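Odmont Desk Pick – data card

Version 2, May 7, 2023
Maintained by Kenneth Baxter, Wernura

What this dataset is

Odmont is a small set of demonstrations for tabletop pick and place. A person holds the gripper in one hand, takes an object from the desk and puts it in a box. The wrist camera records all of it. No robot arm is needed for the recording. We made the set to test our Kiani policy code on short tasks before we spend time on longer ones.

Contents

Demonstrations: 126
Kept for training: 84
Operators: 11
Rate of hand-off to a second operator: not recorded

The demonstrations outside the training part are given too, in the folder "heldout". Please do not train on them.

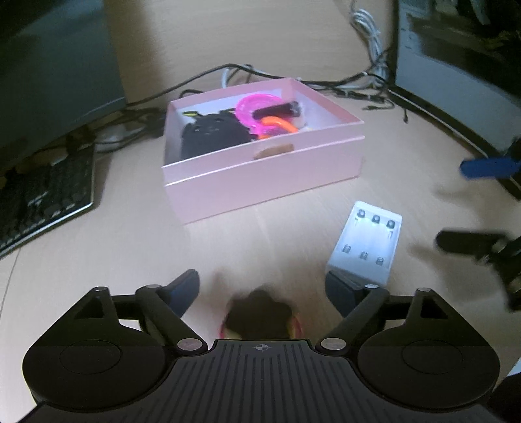 Each demonstration begins with open fingers and ends when the object is released. Operators were asked to move at a calm speed and to keep the target between the two fingers during the approach. We did not clear the desk. The keyboard, the cables and the battery charger were left beside the pink box, and a policy must learn to pass them without touching. In the box there can already be other toys, like the black plush cat and the rings, so the free space for placing changes from one demonstration to the next.

Labels

Every file has one sentence of instruction, for example "put the scissors in the box". The sentences were written by the operators and corrected by me – only for spelling. Some of them name the color, some do not. If your model depends on the color words, filter by the field "has_color".

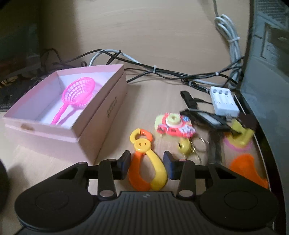 Approach to the toy scissors, fingers open on both sides.

Known problems

Fast turns of the wrist give motion blur, mostly near the sides of the view. Gripper width is read from the Sindeck encoder and can be late by 2 samples. We did not correct this in the files – the loader has an option "shift_width" for it.

Next release is planned for October.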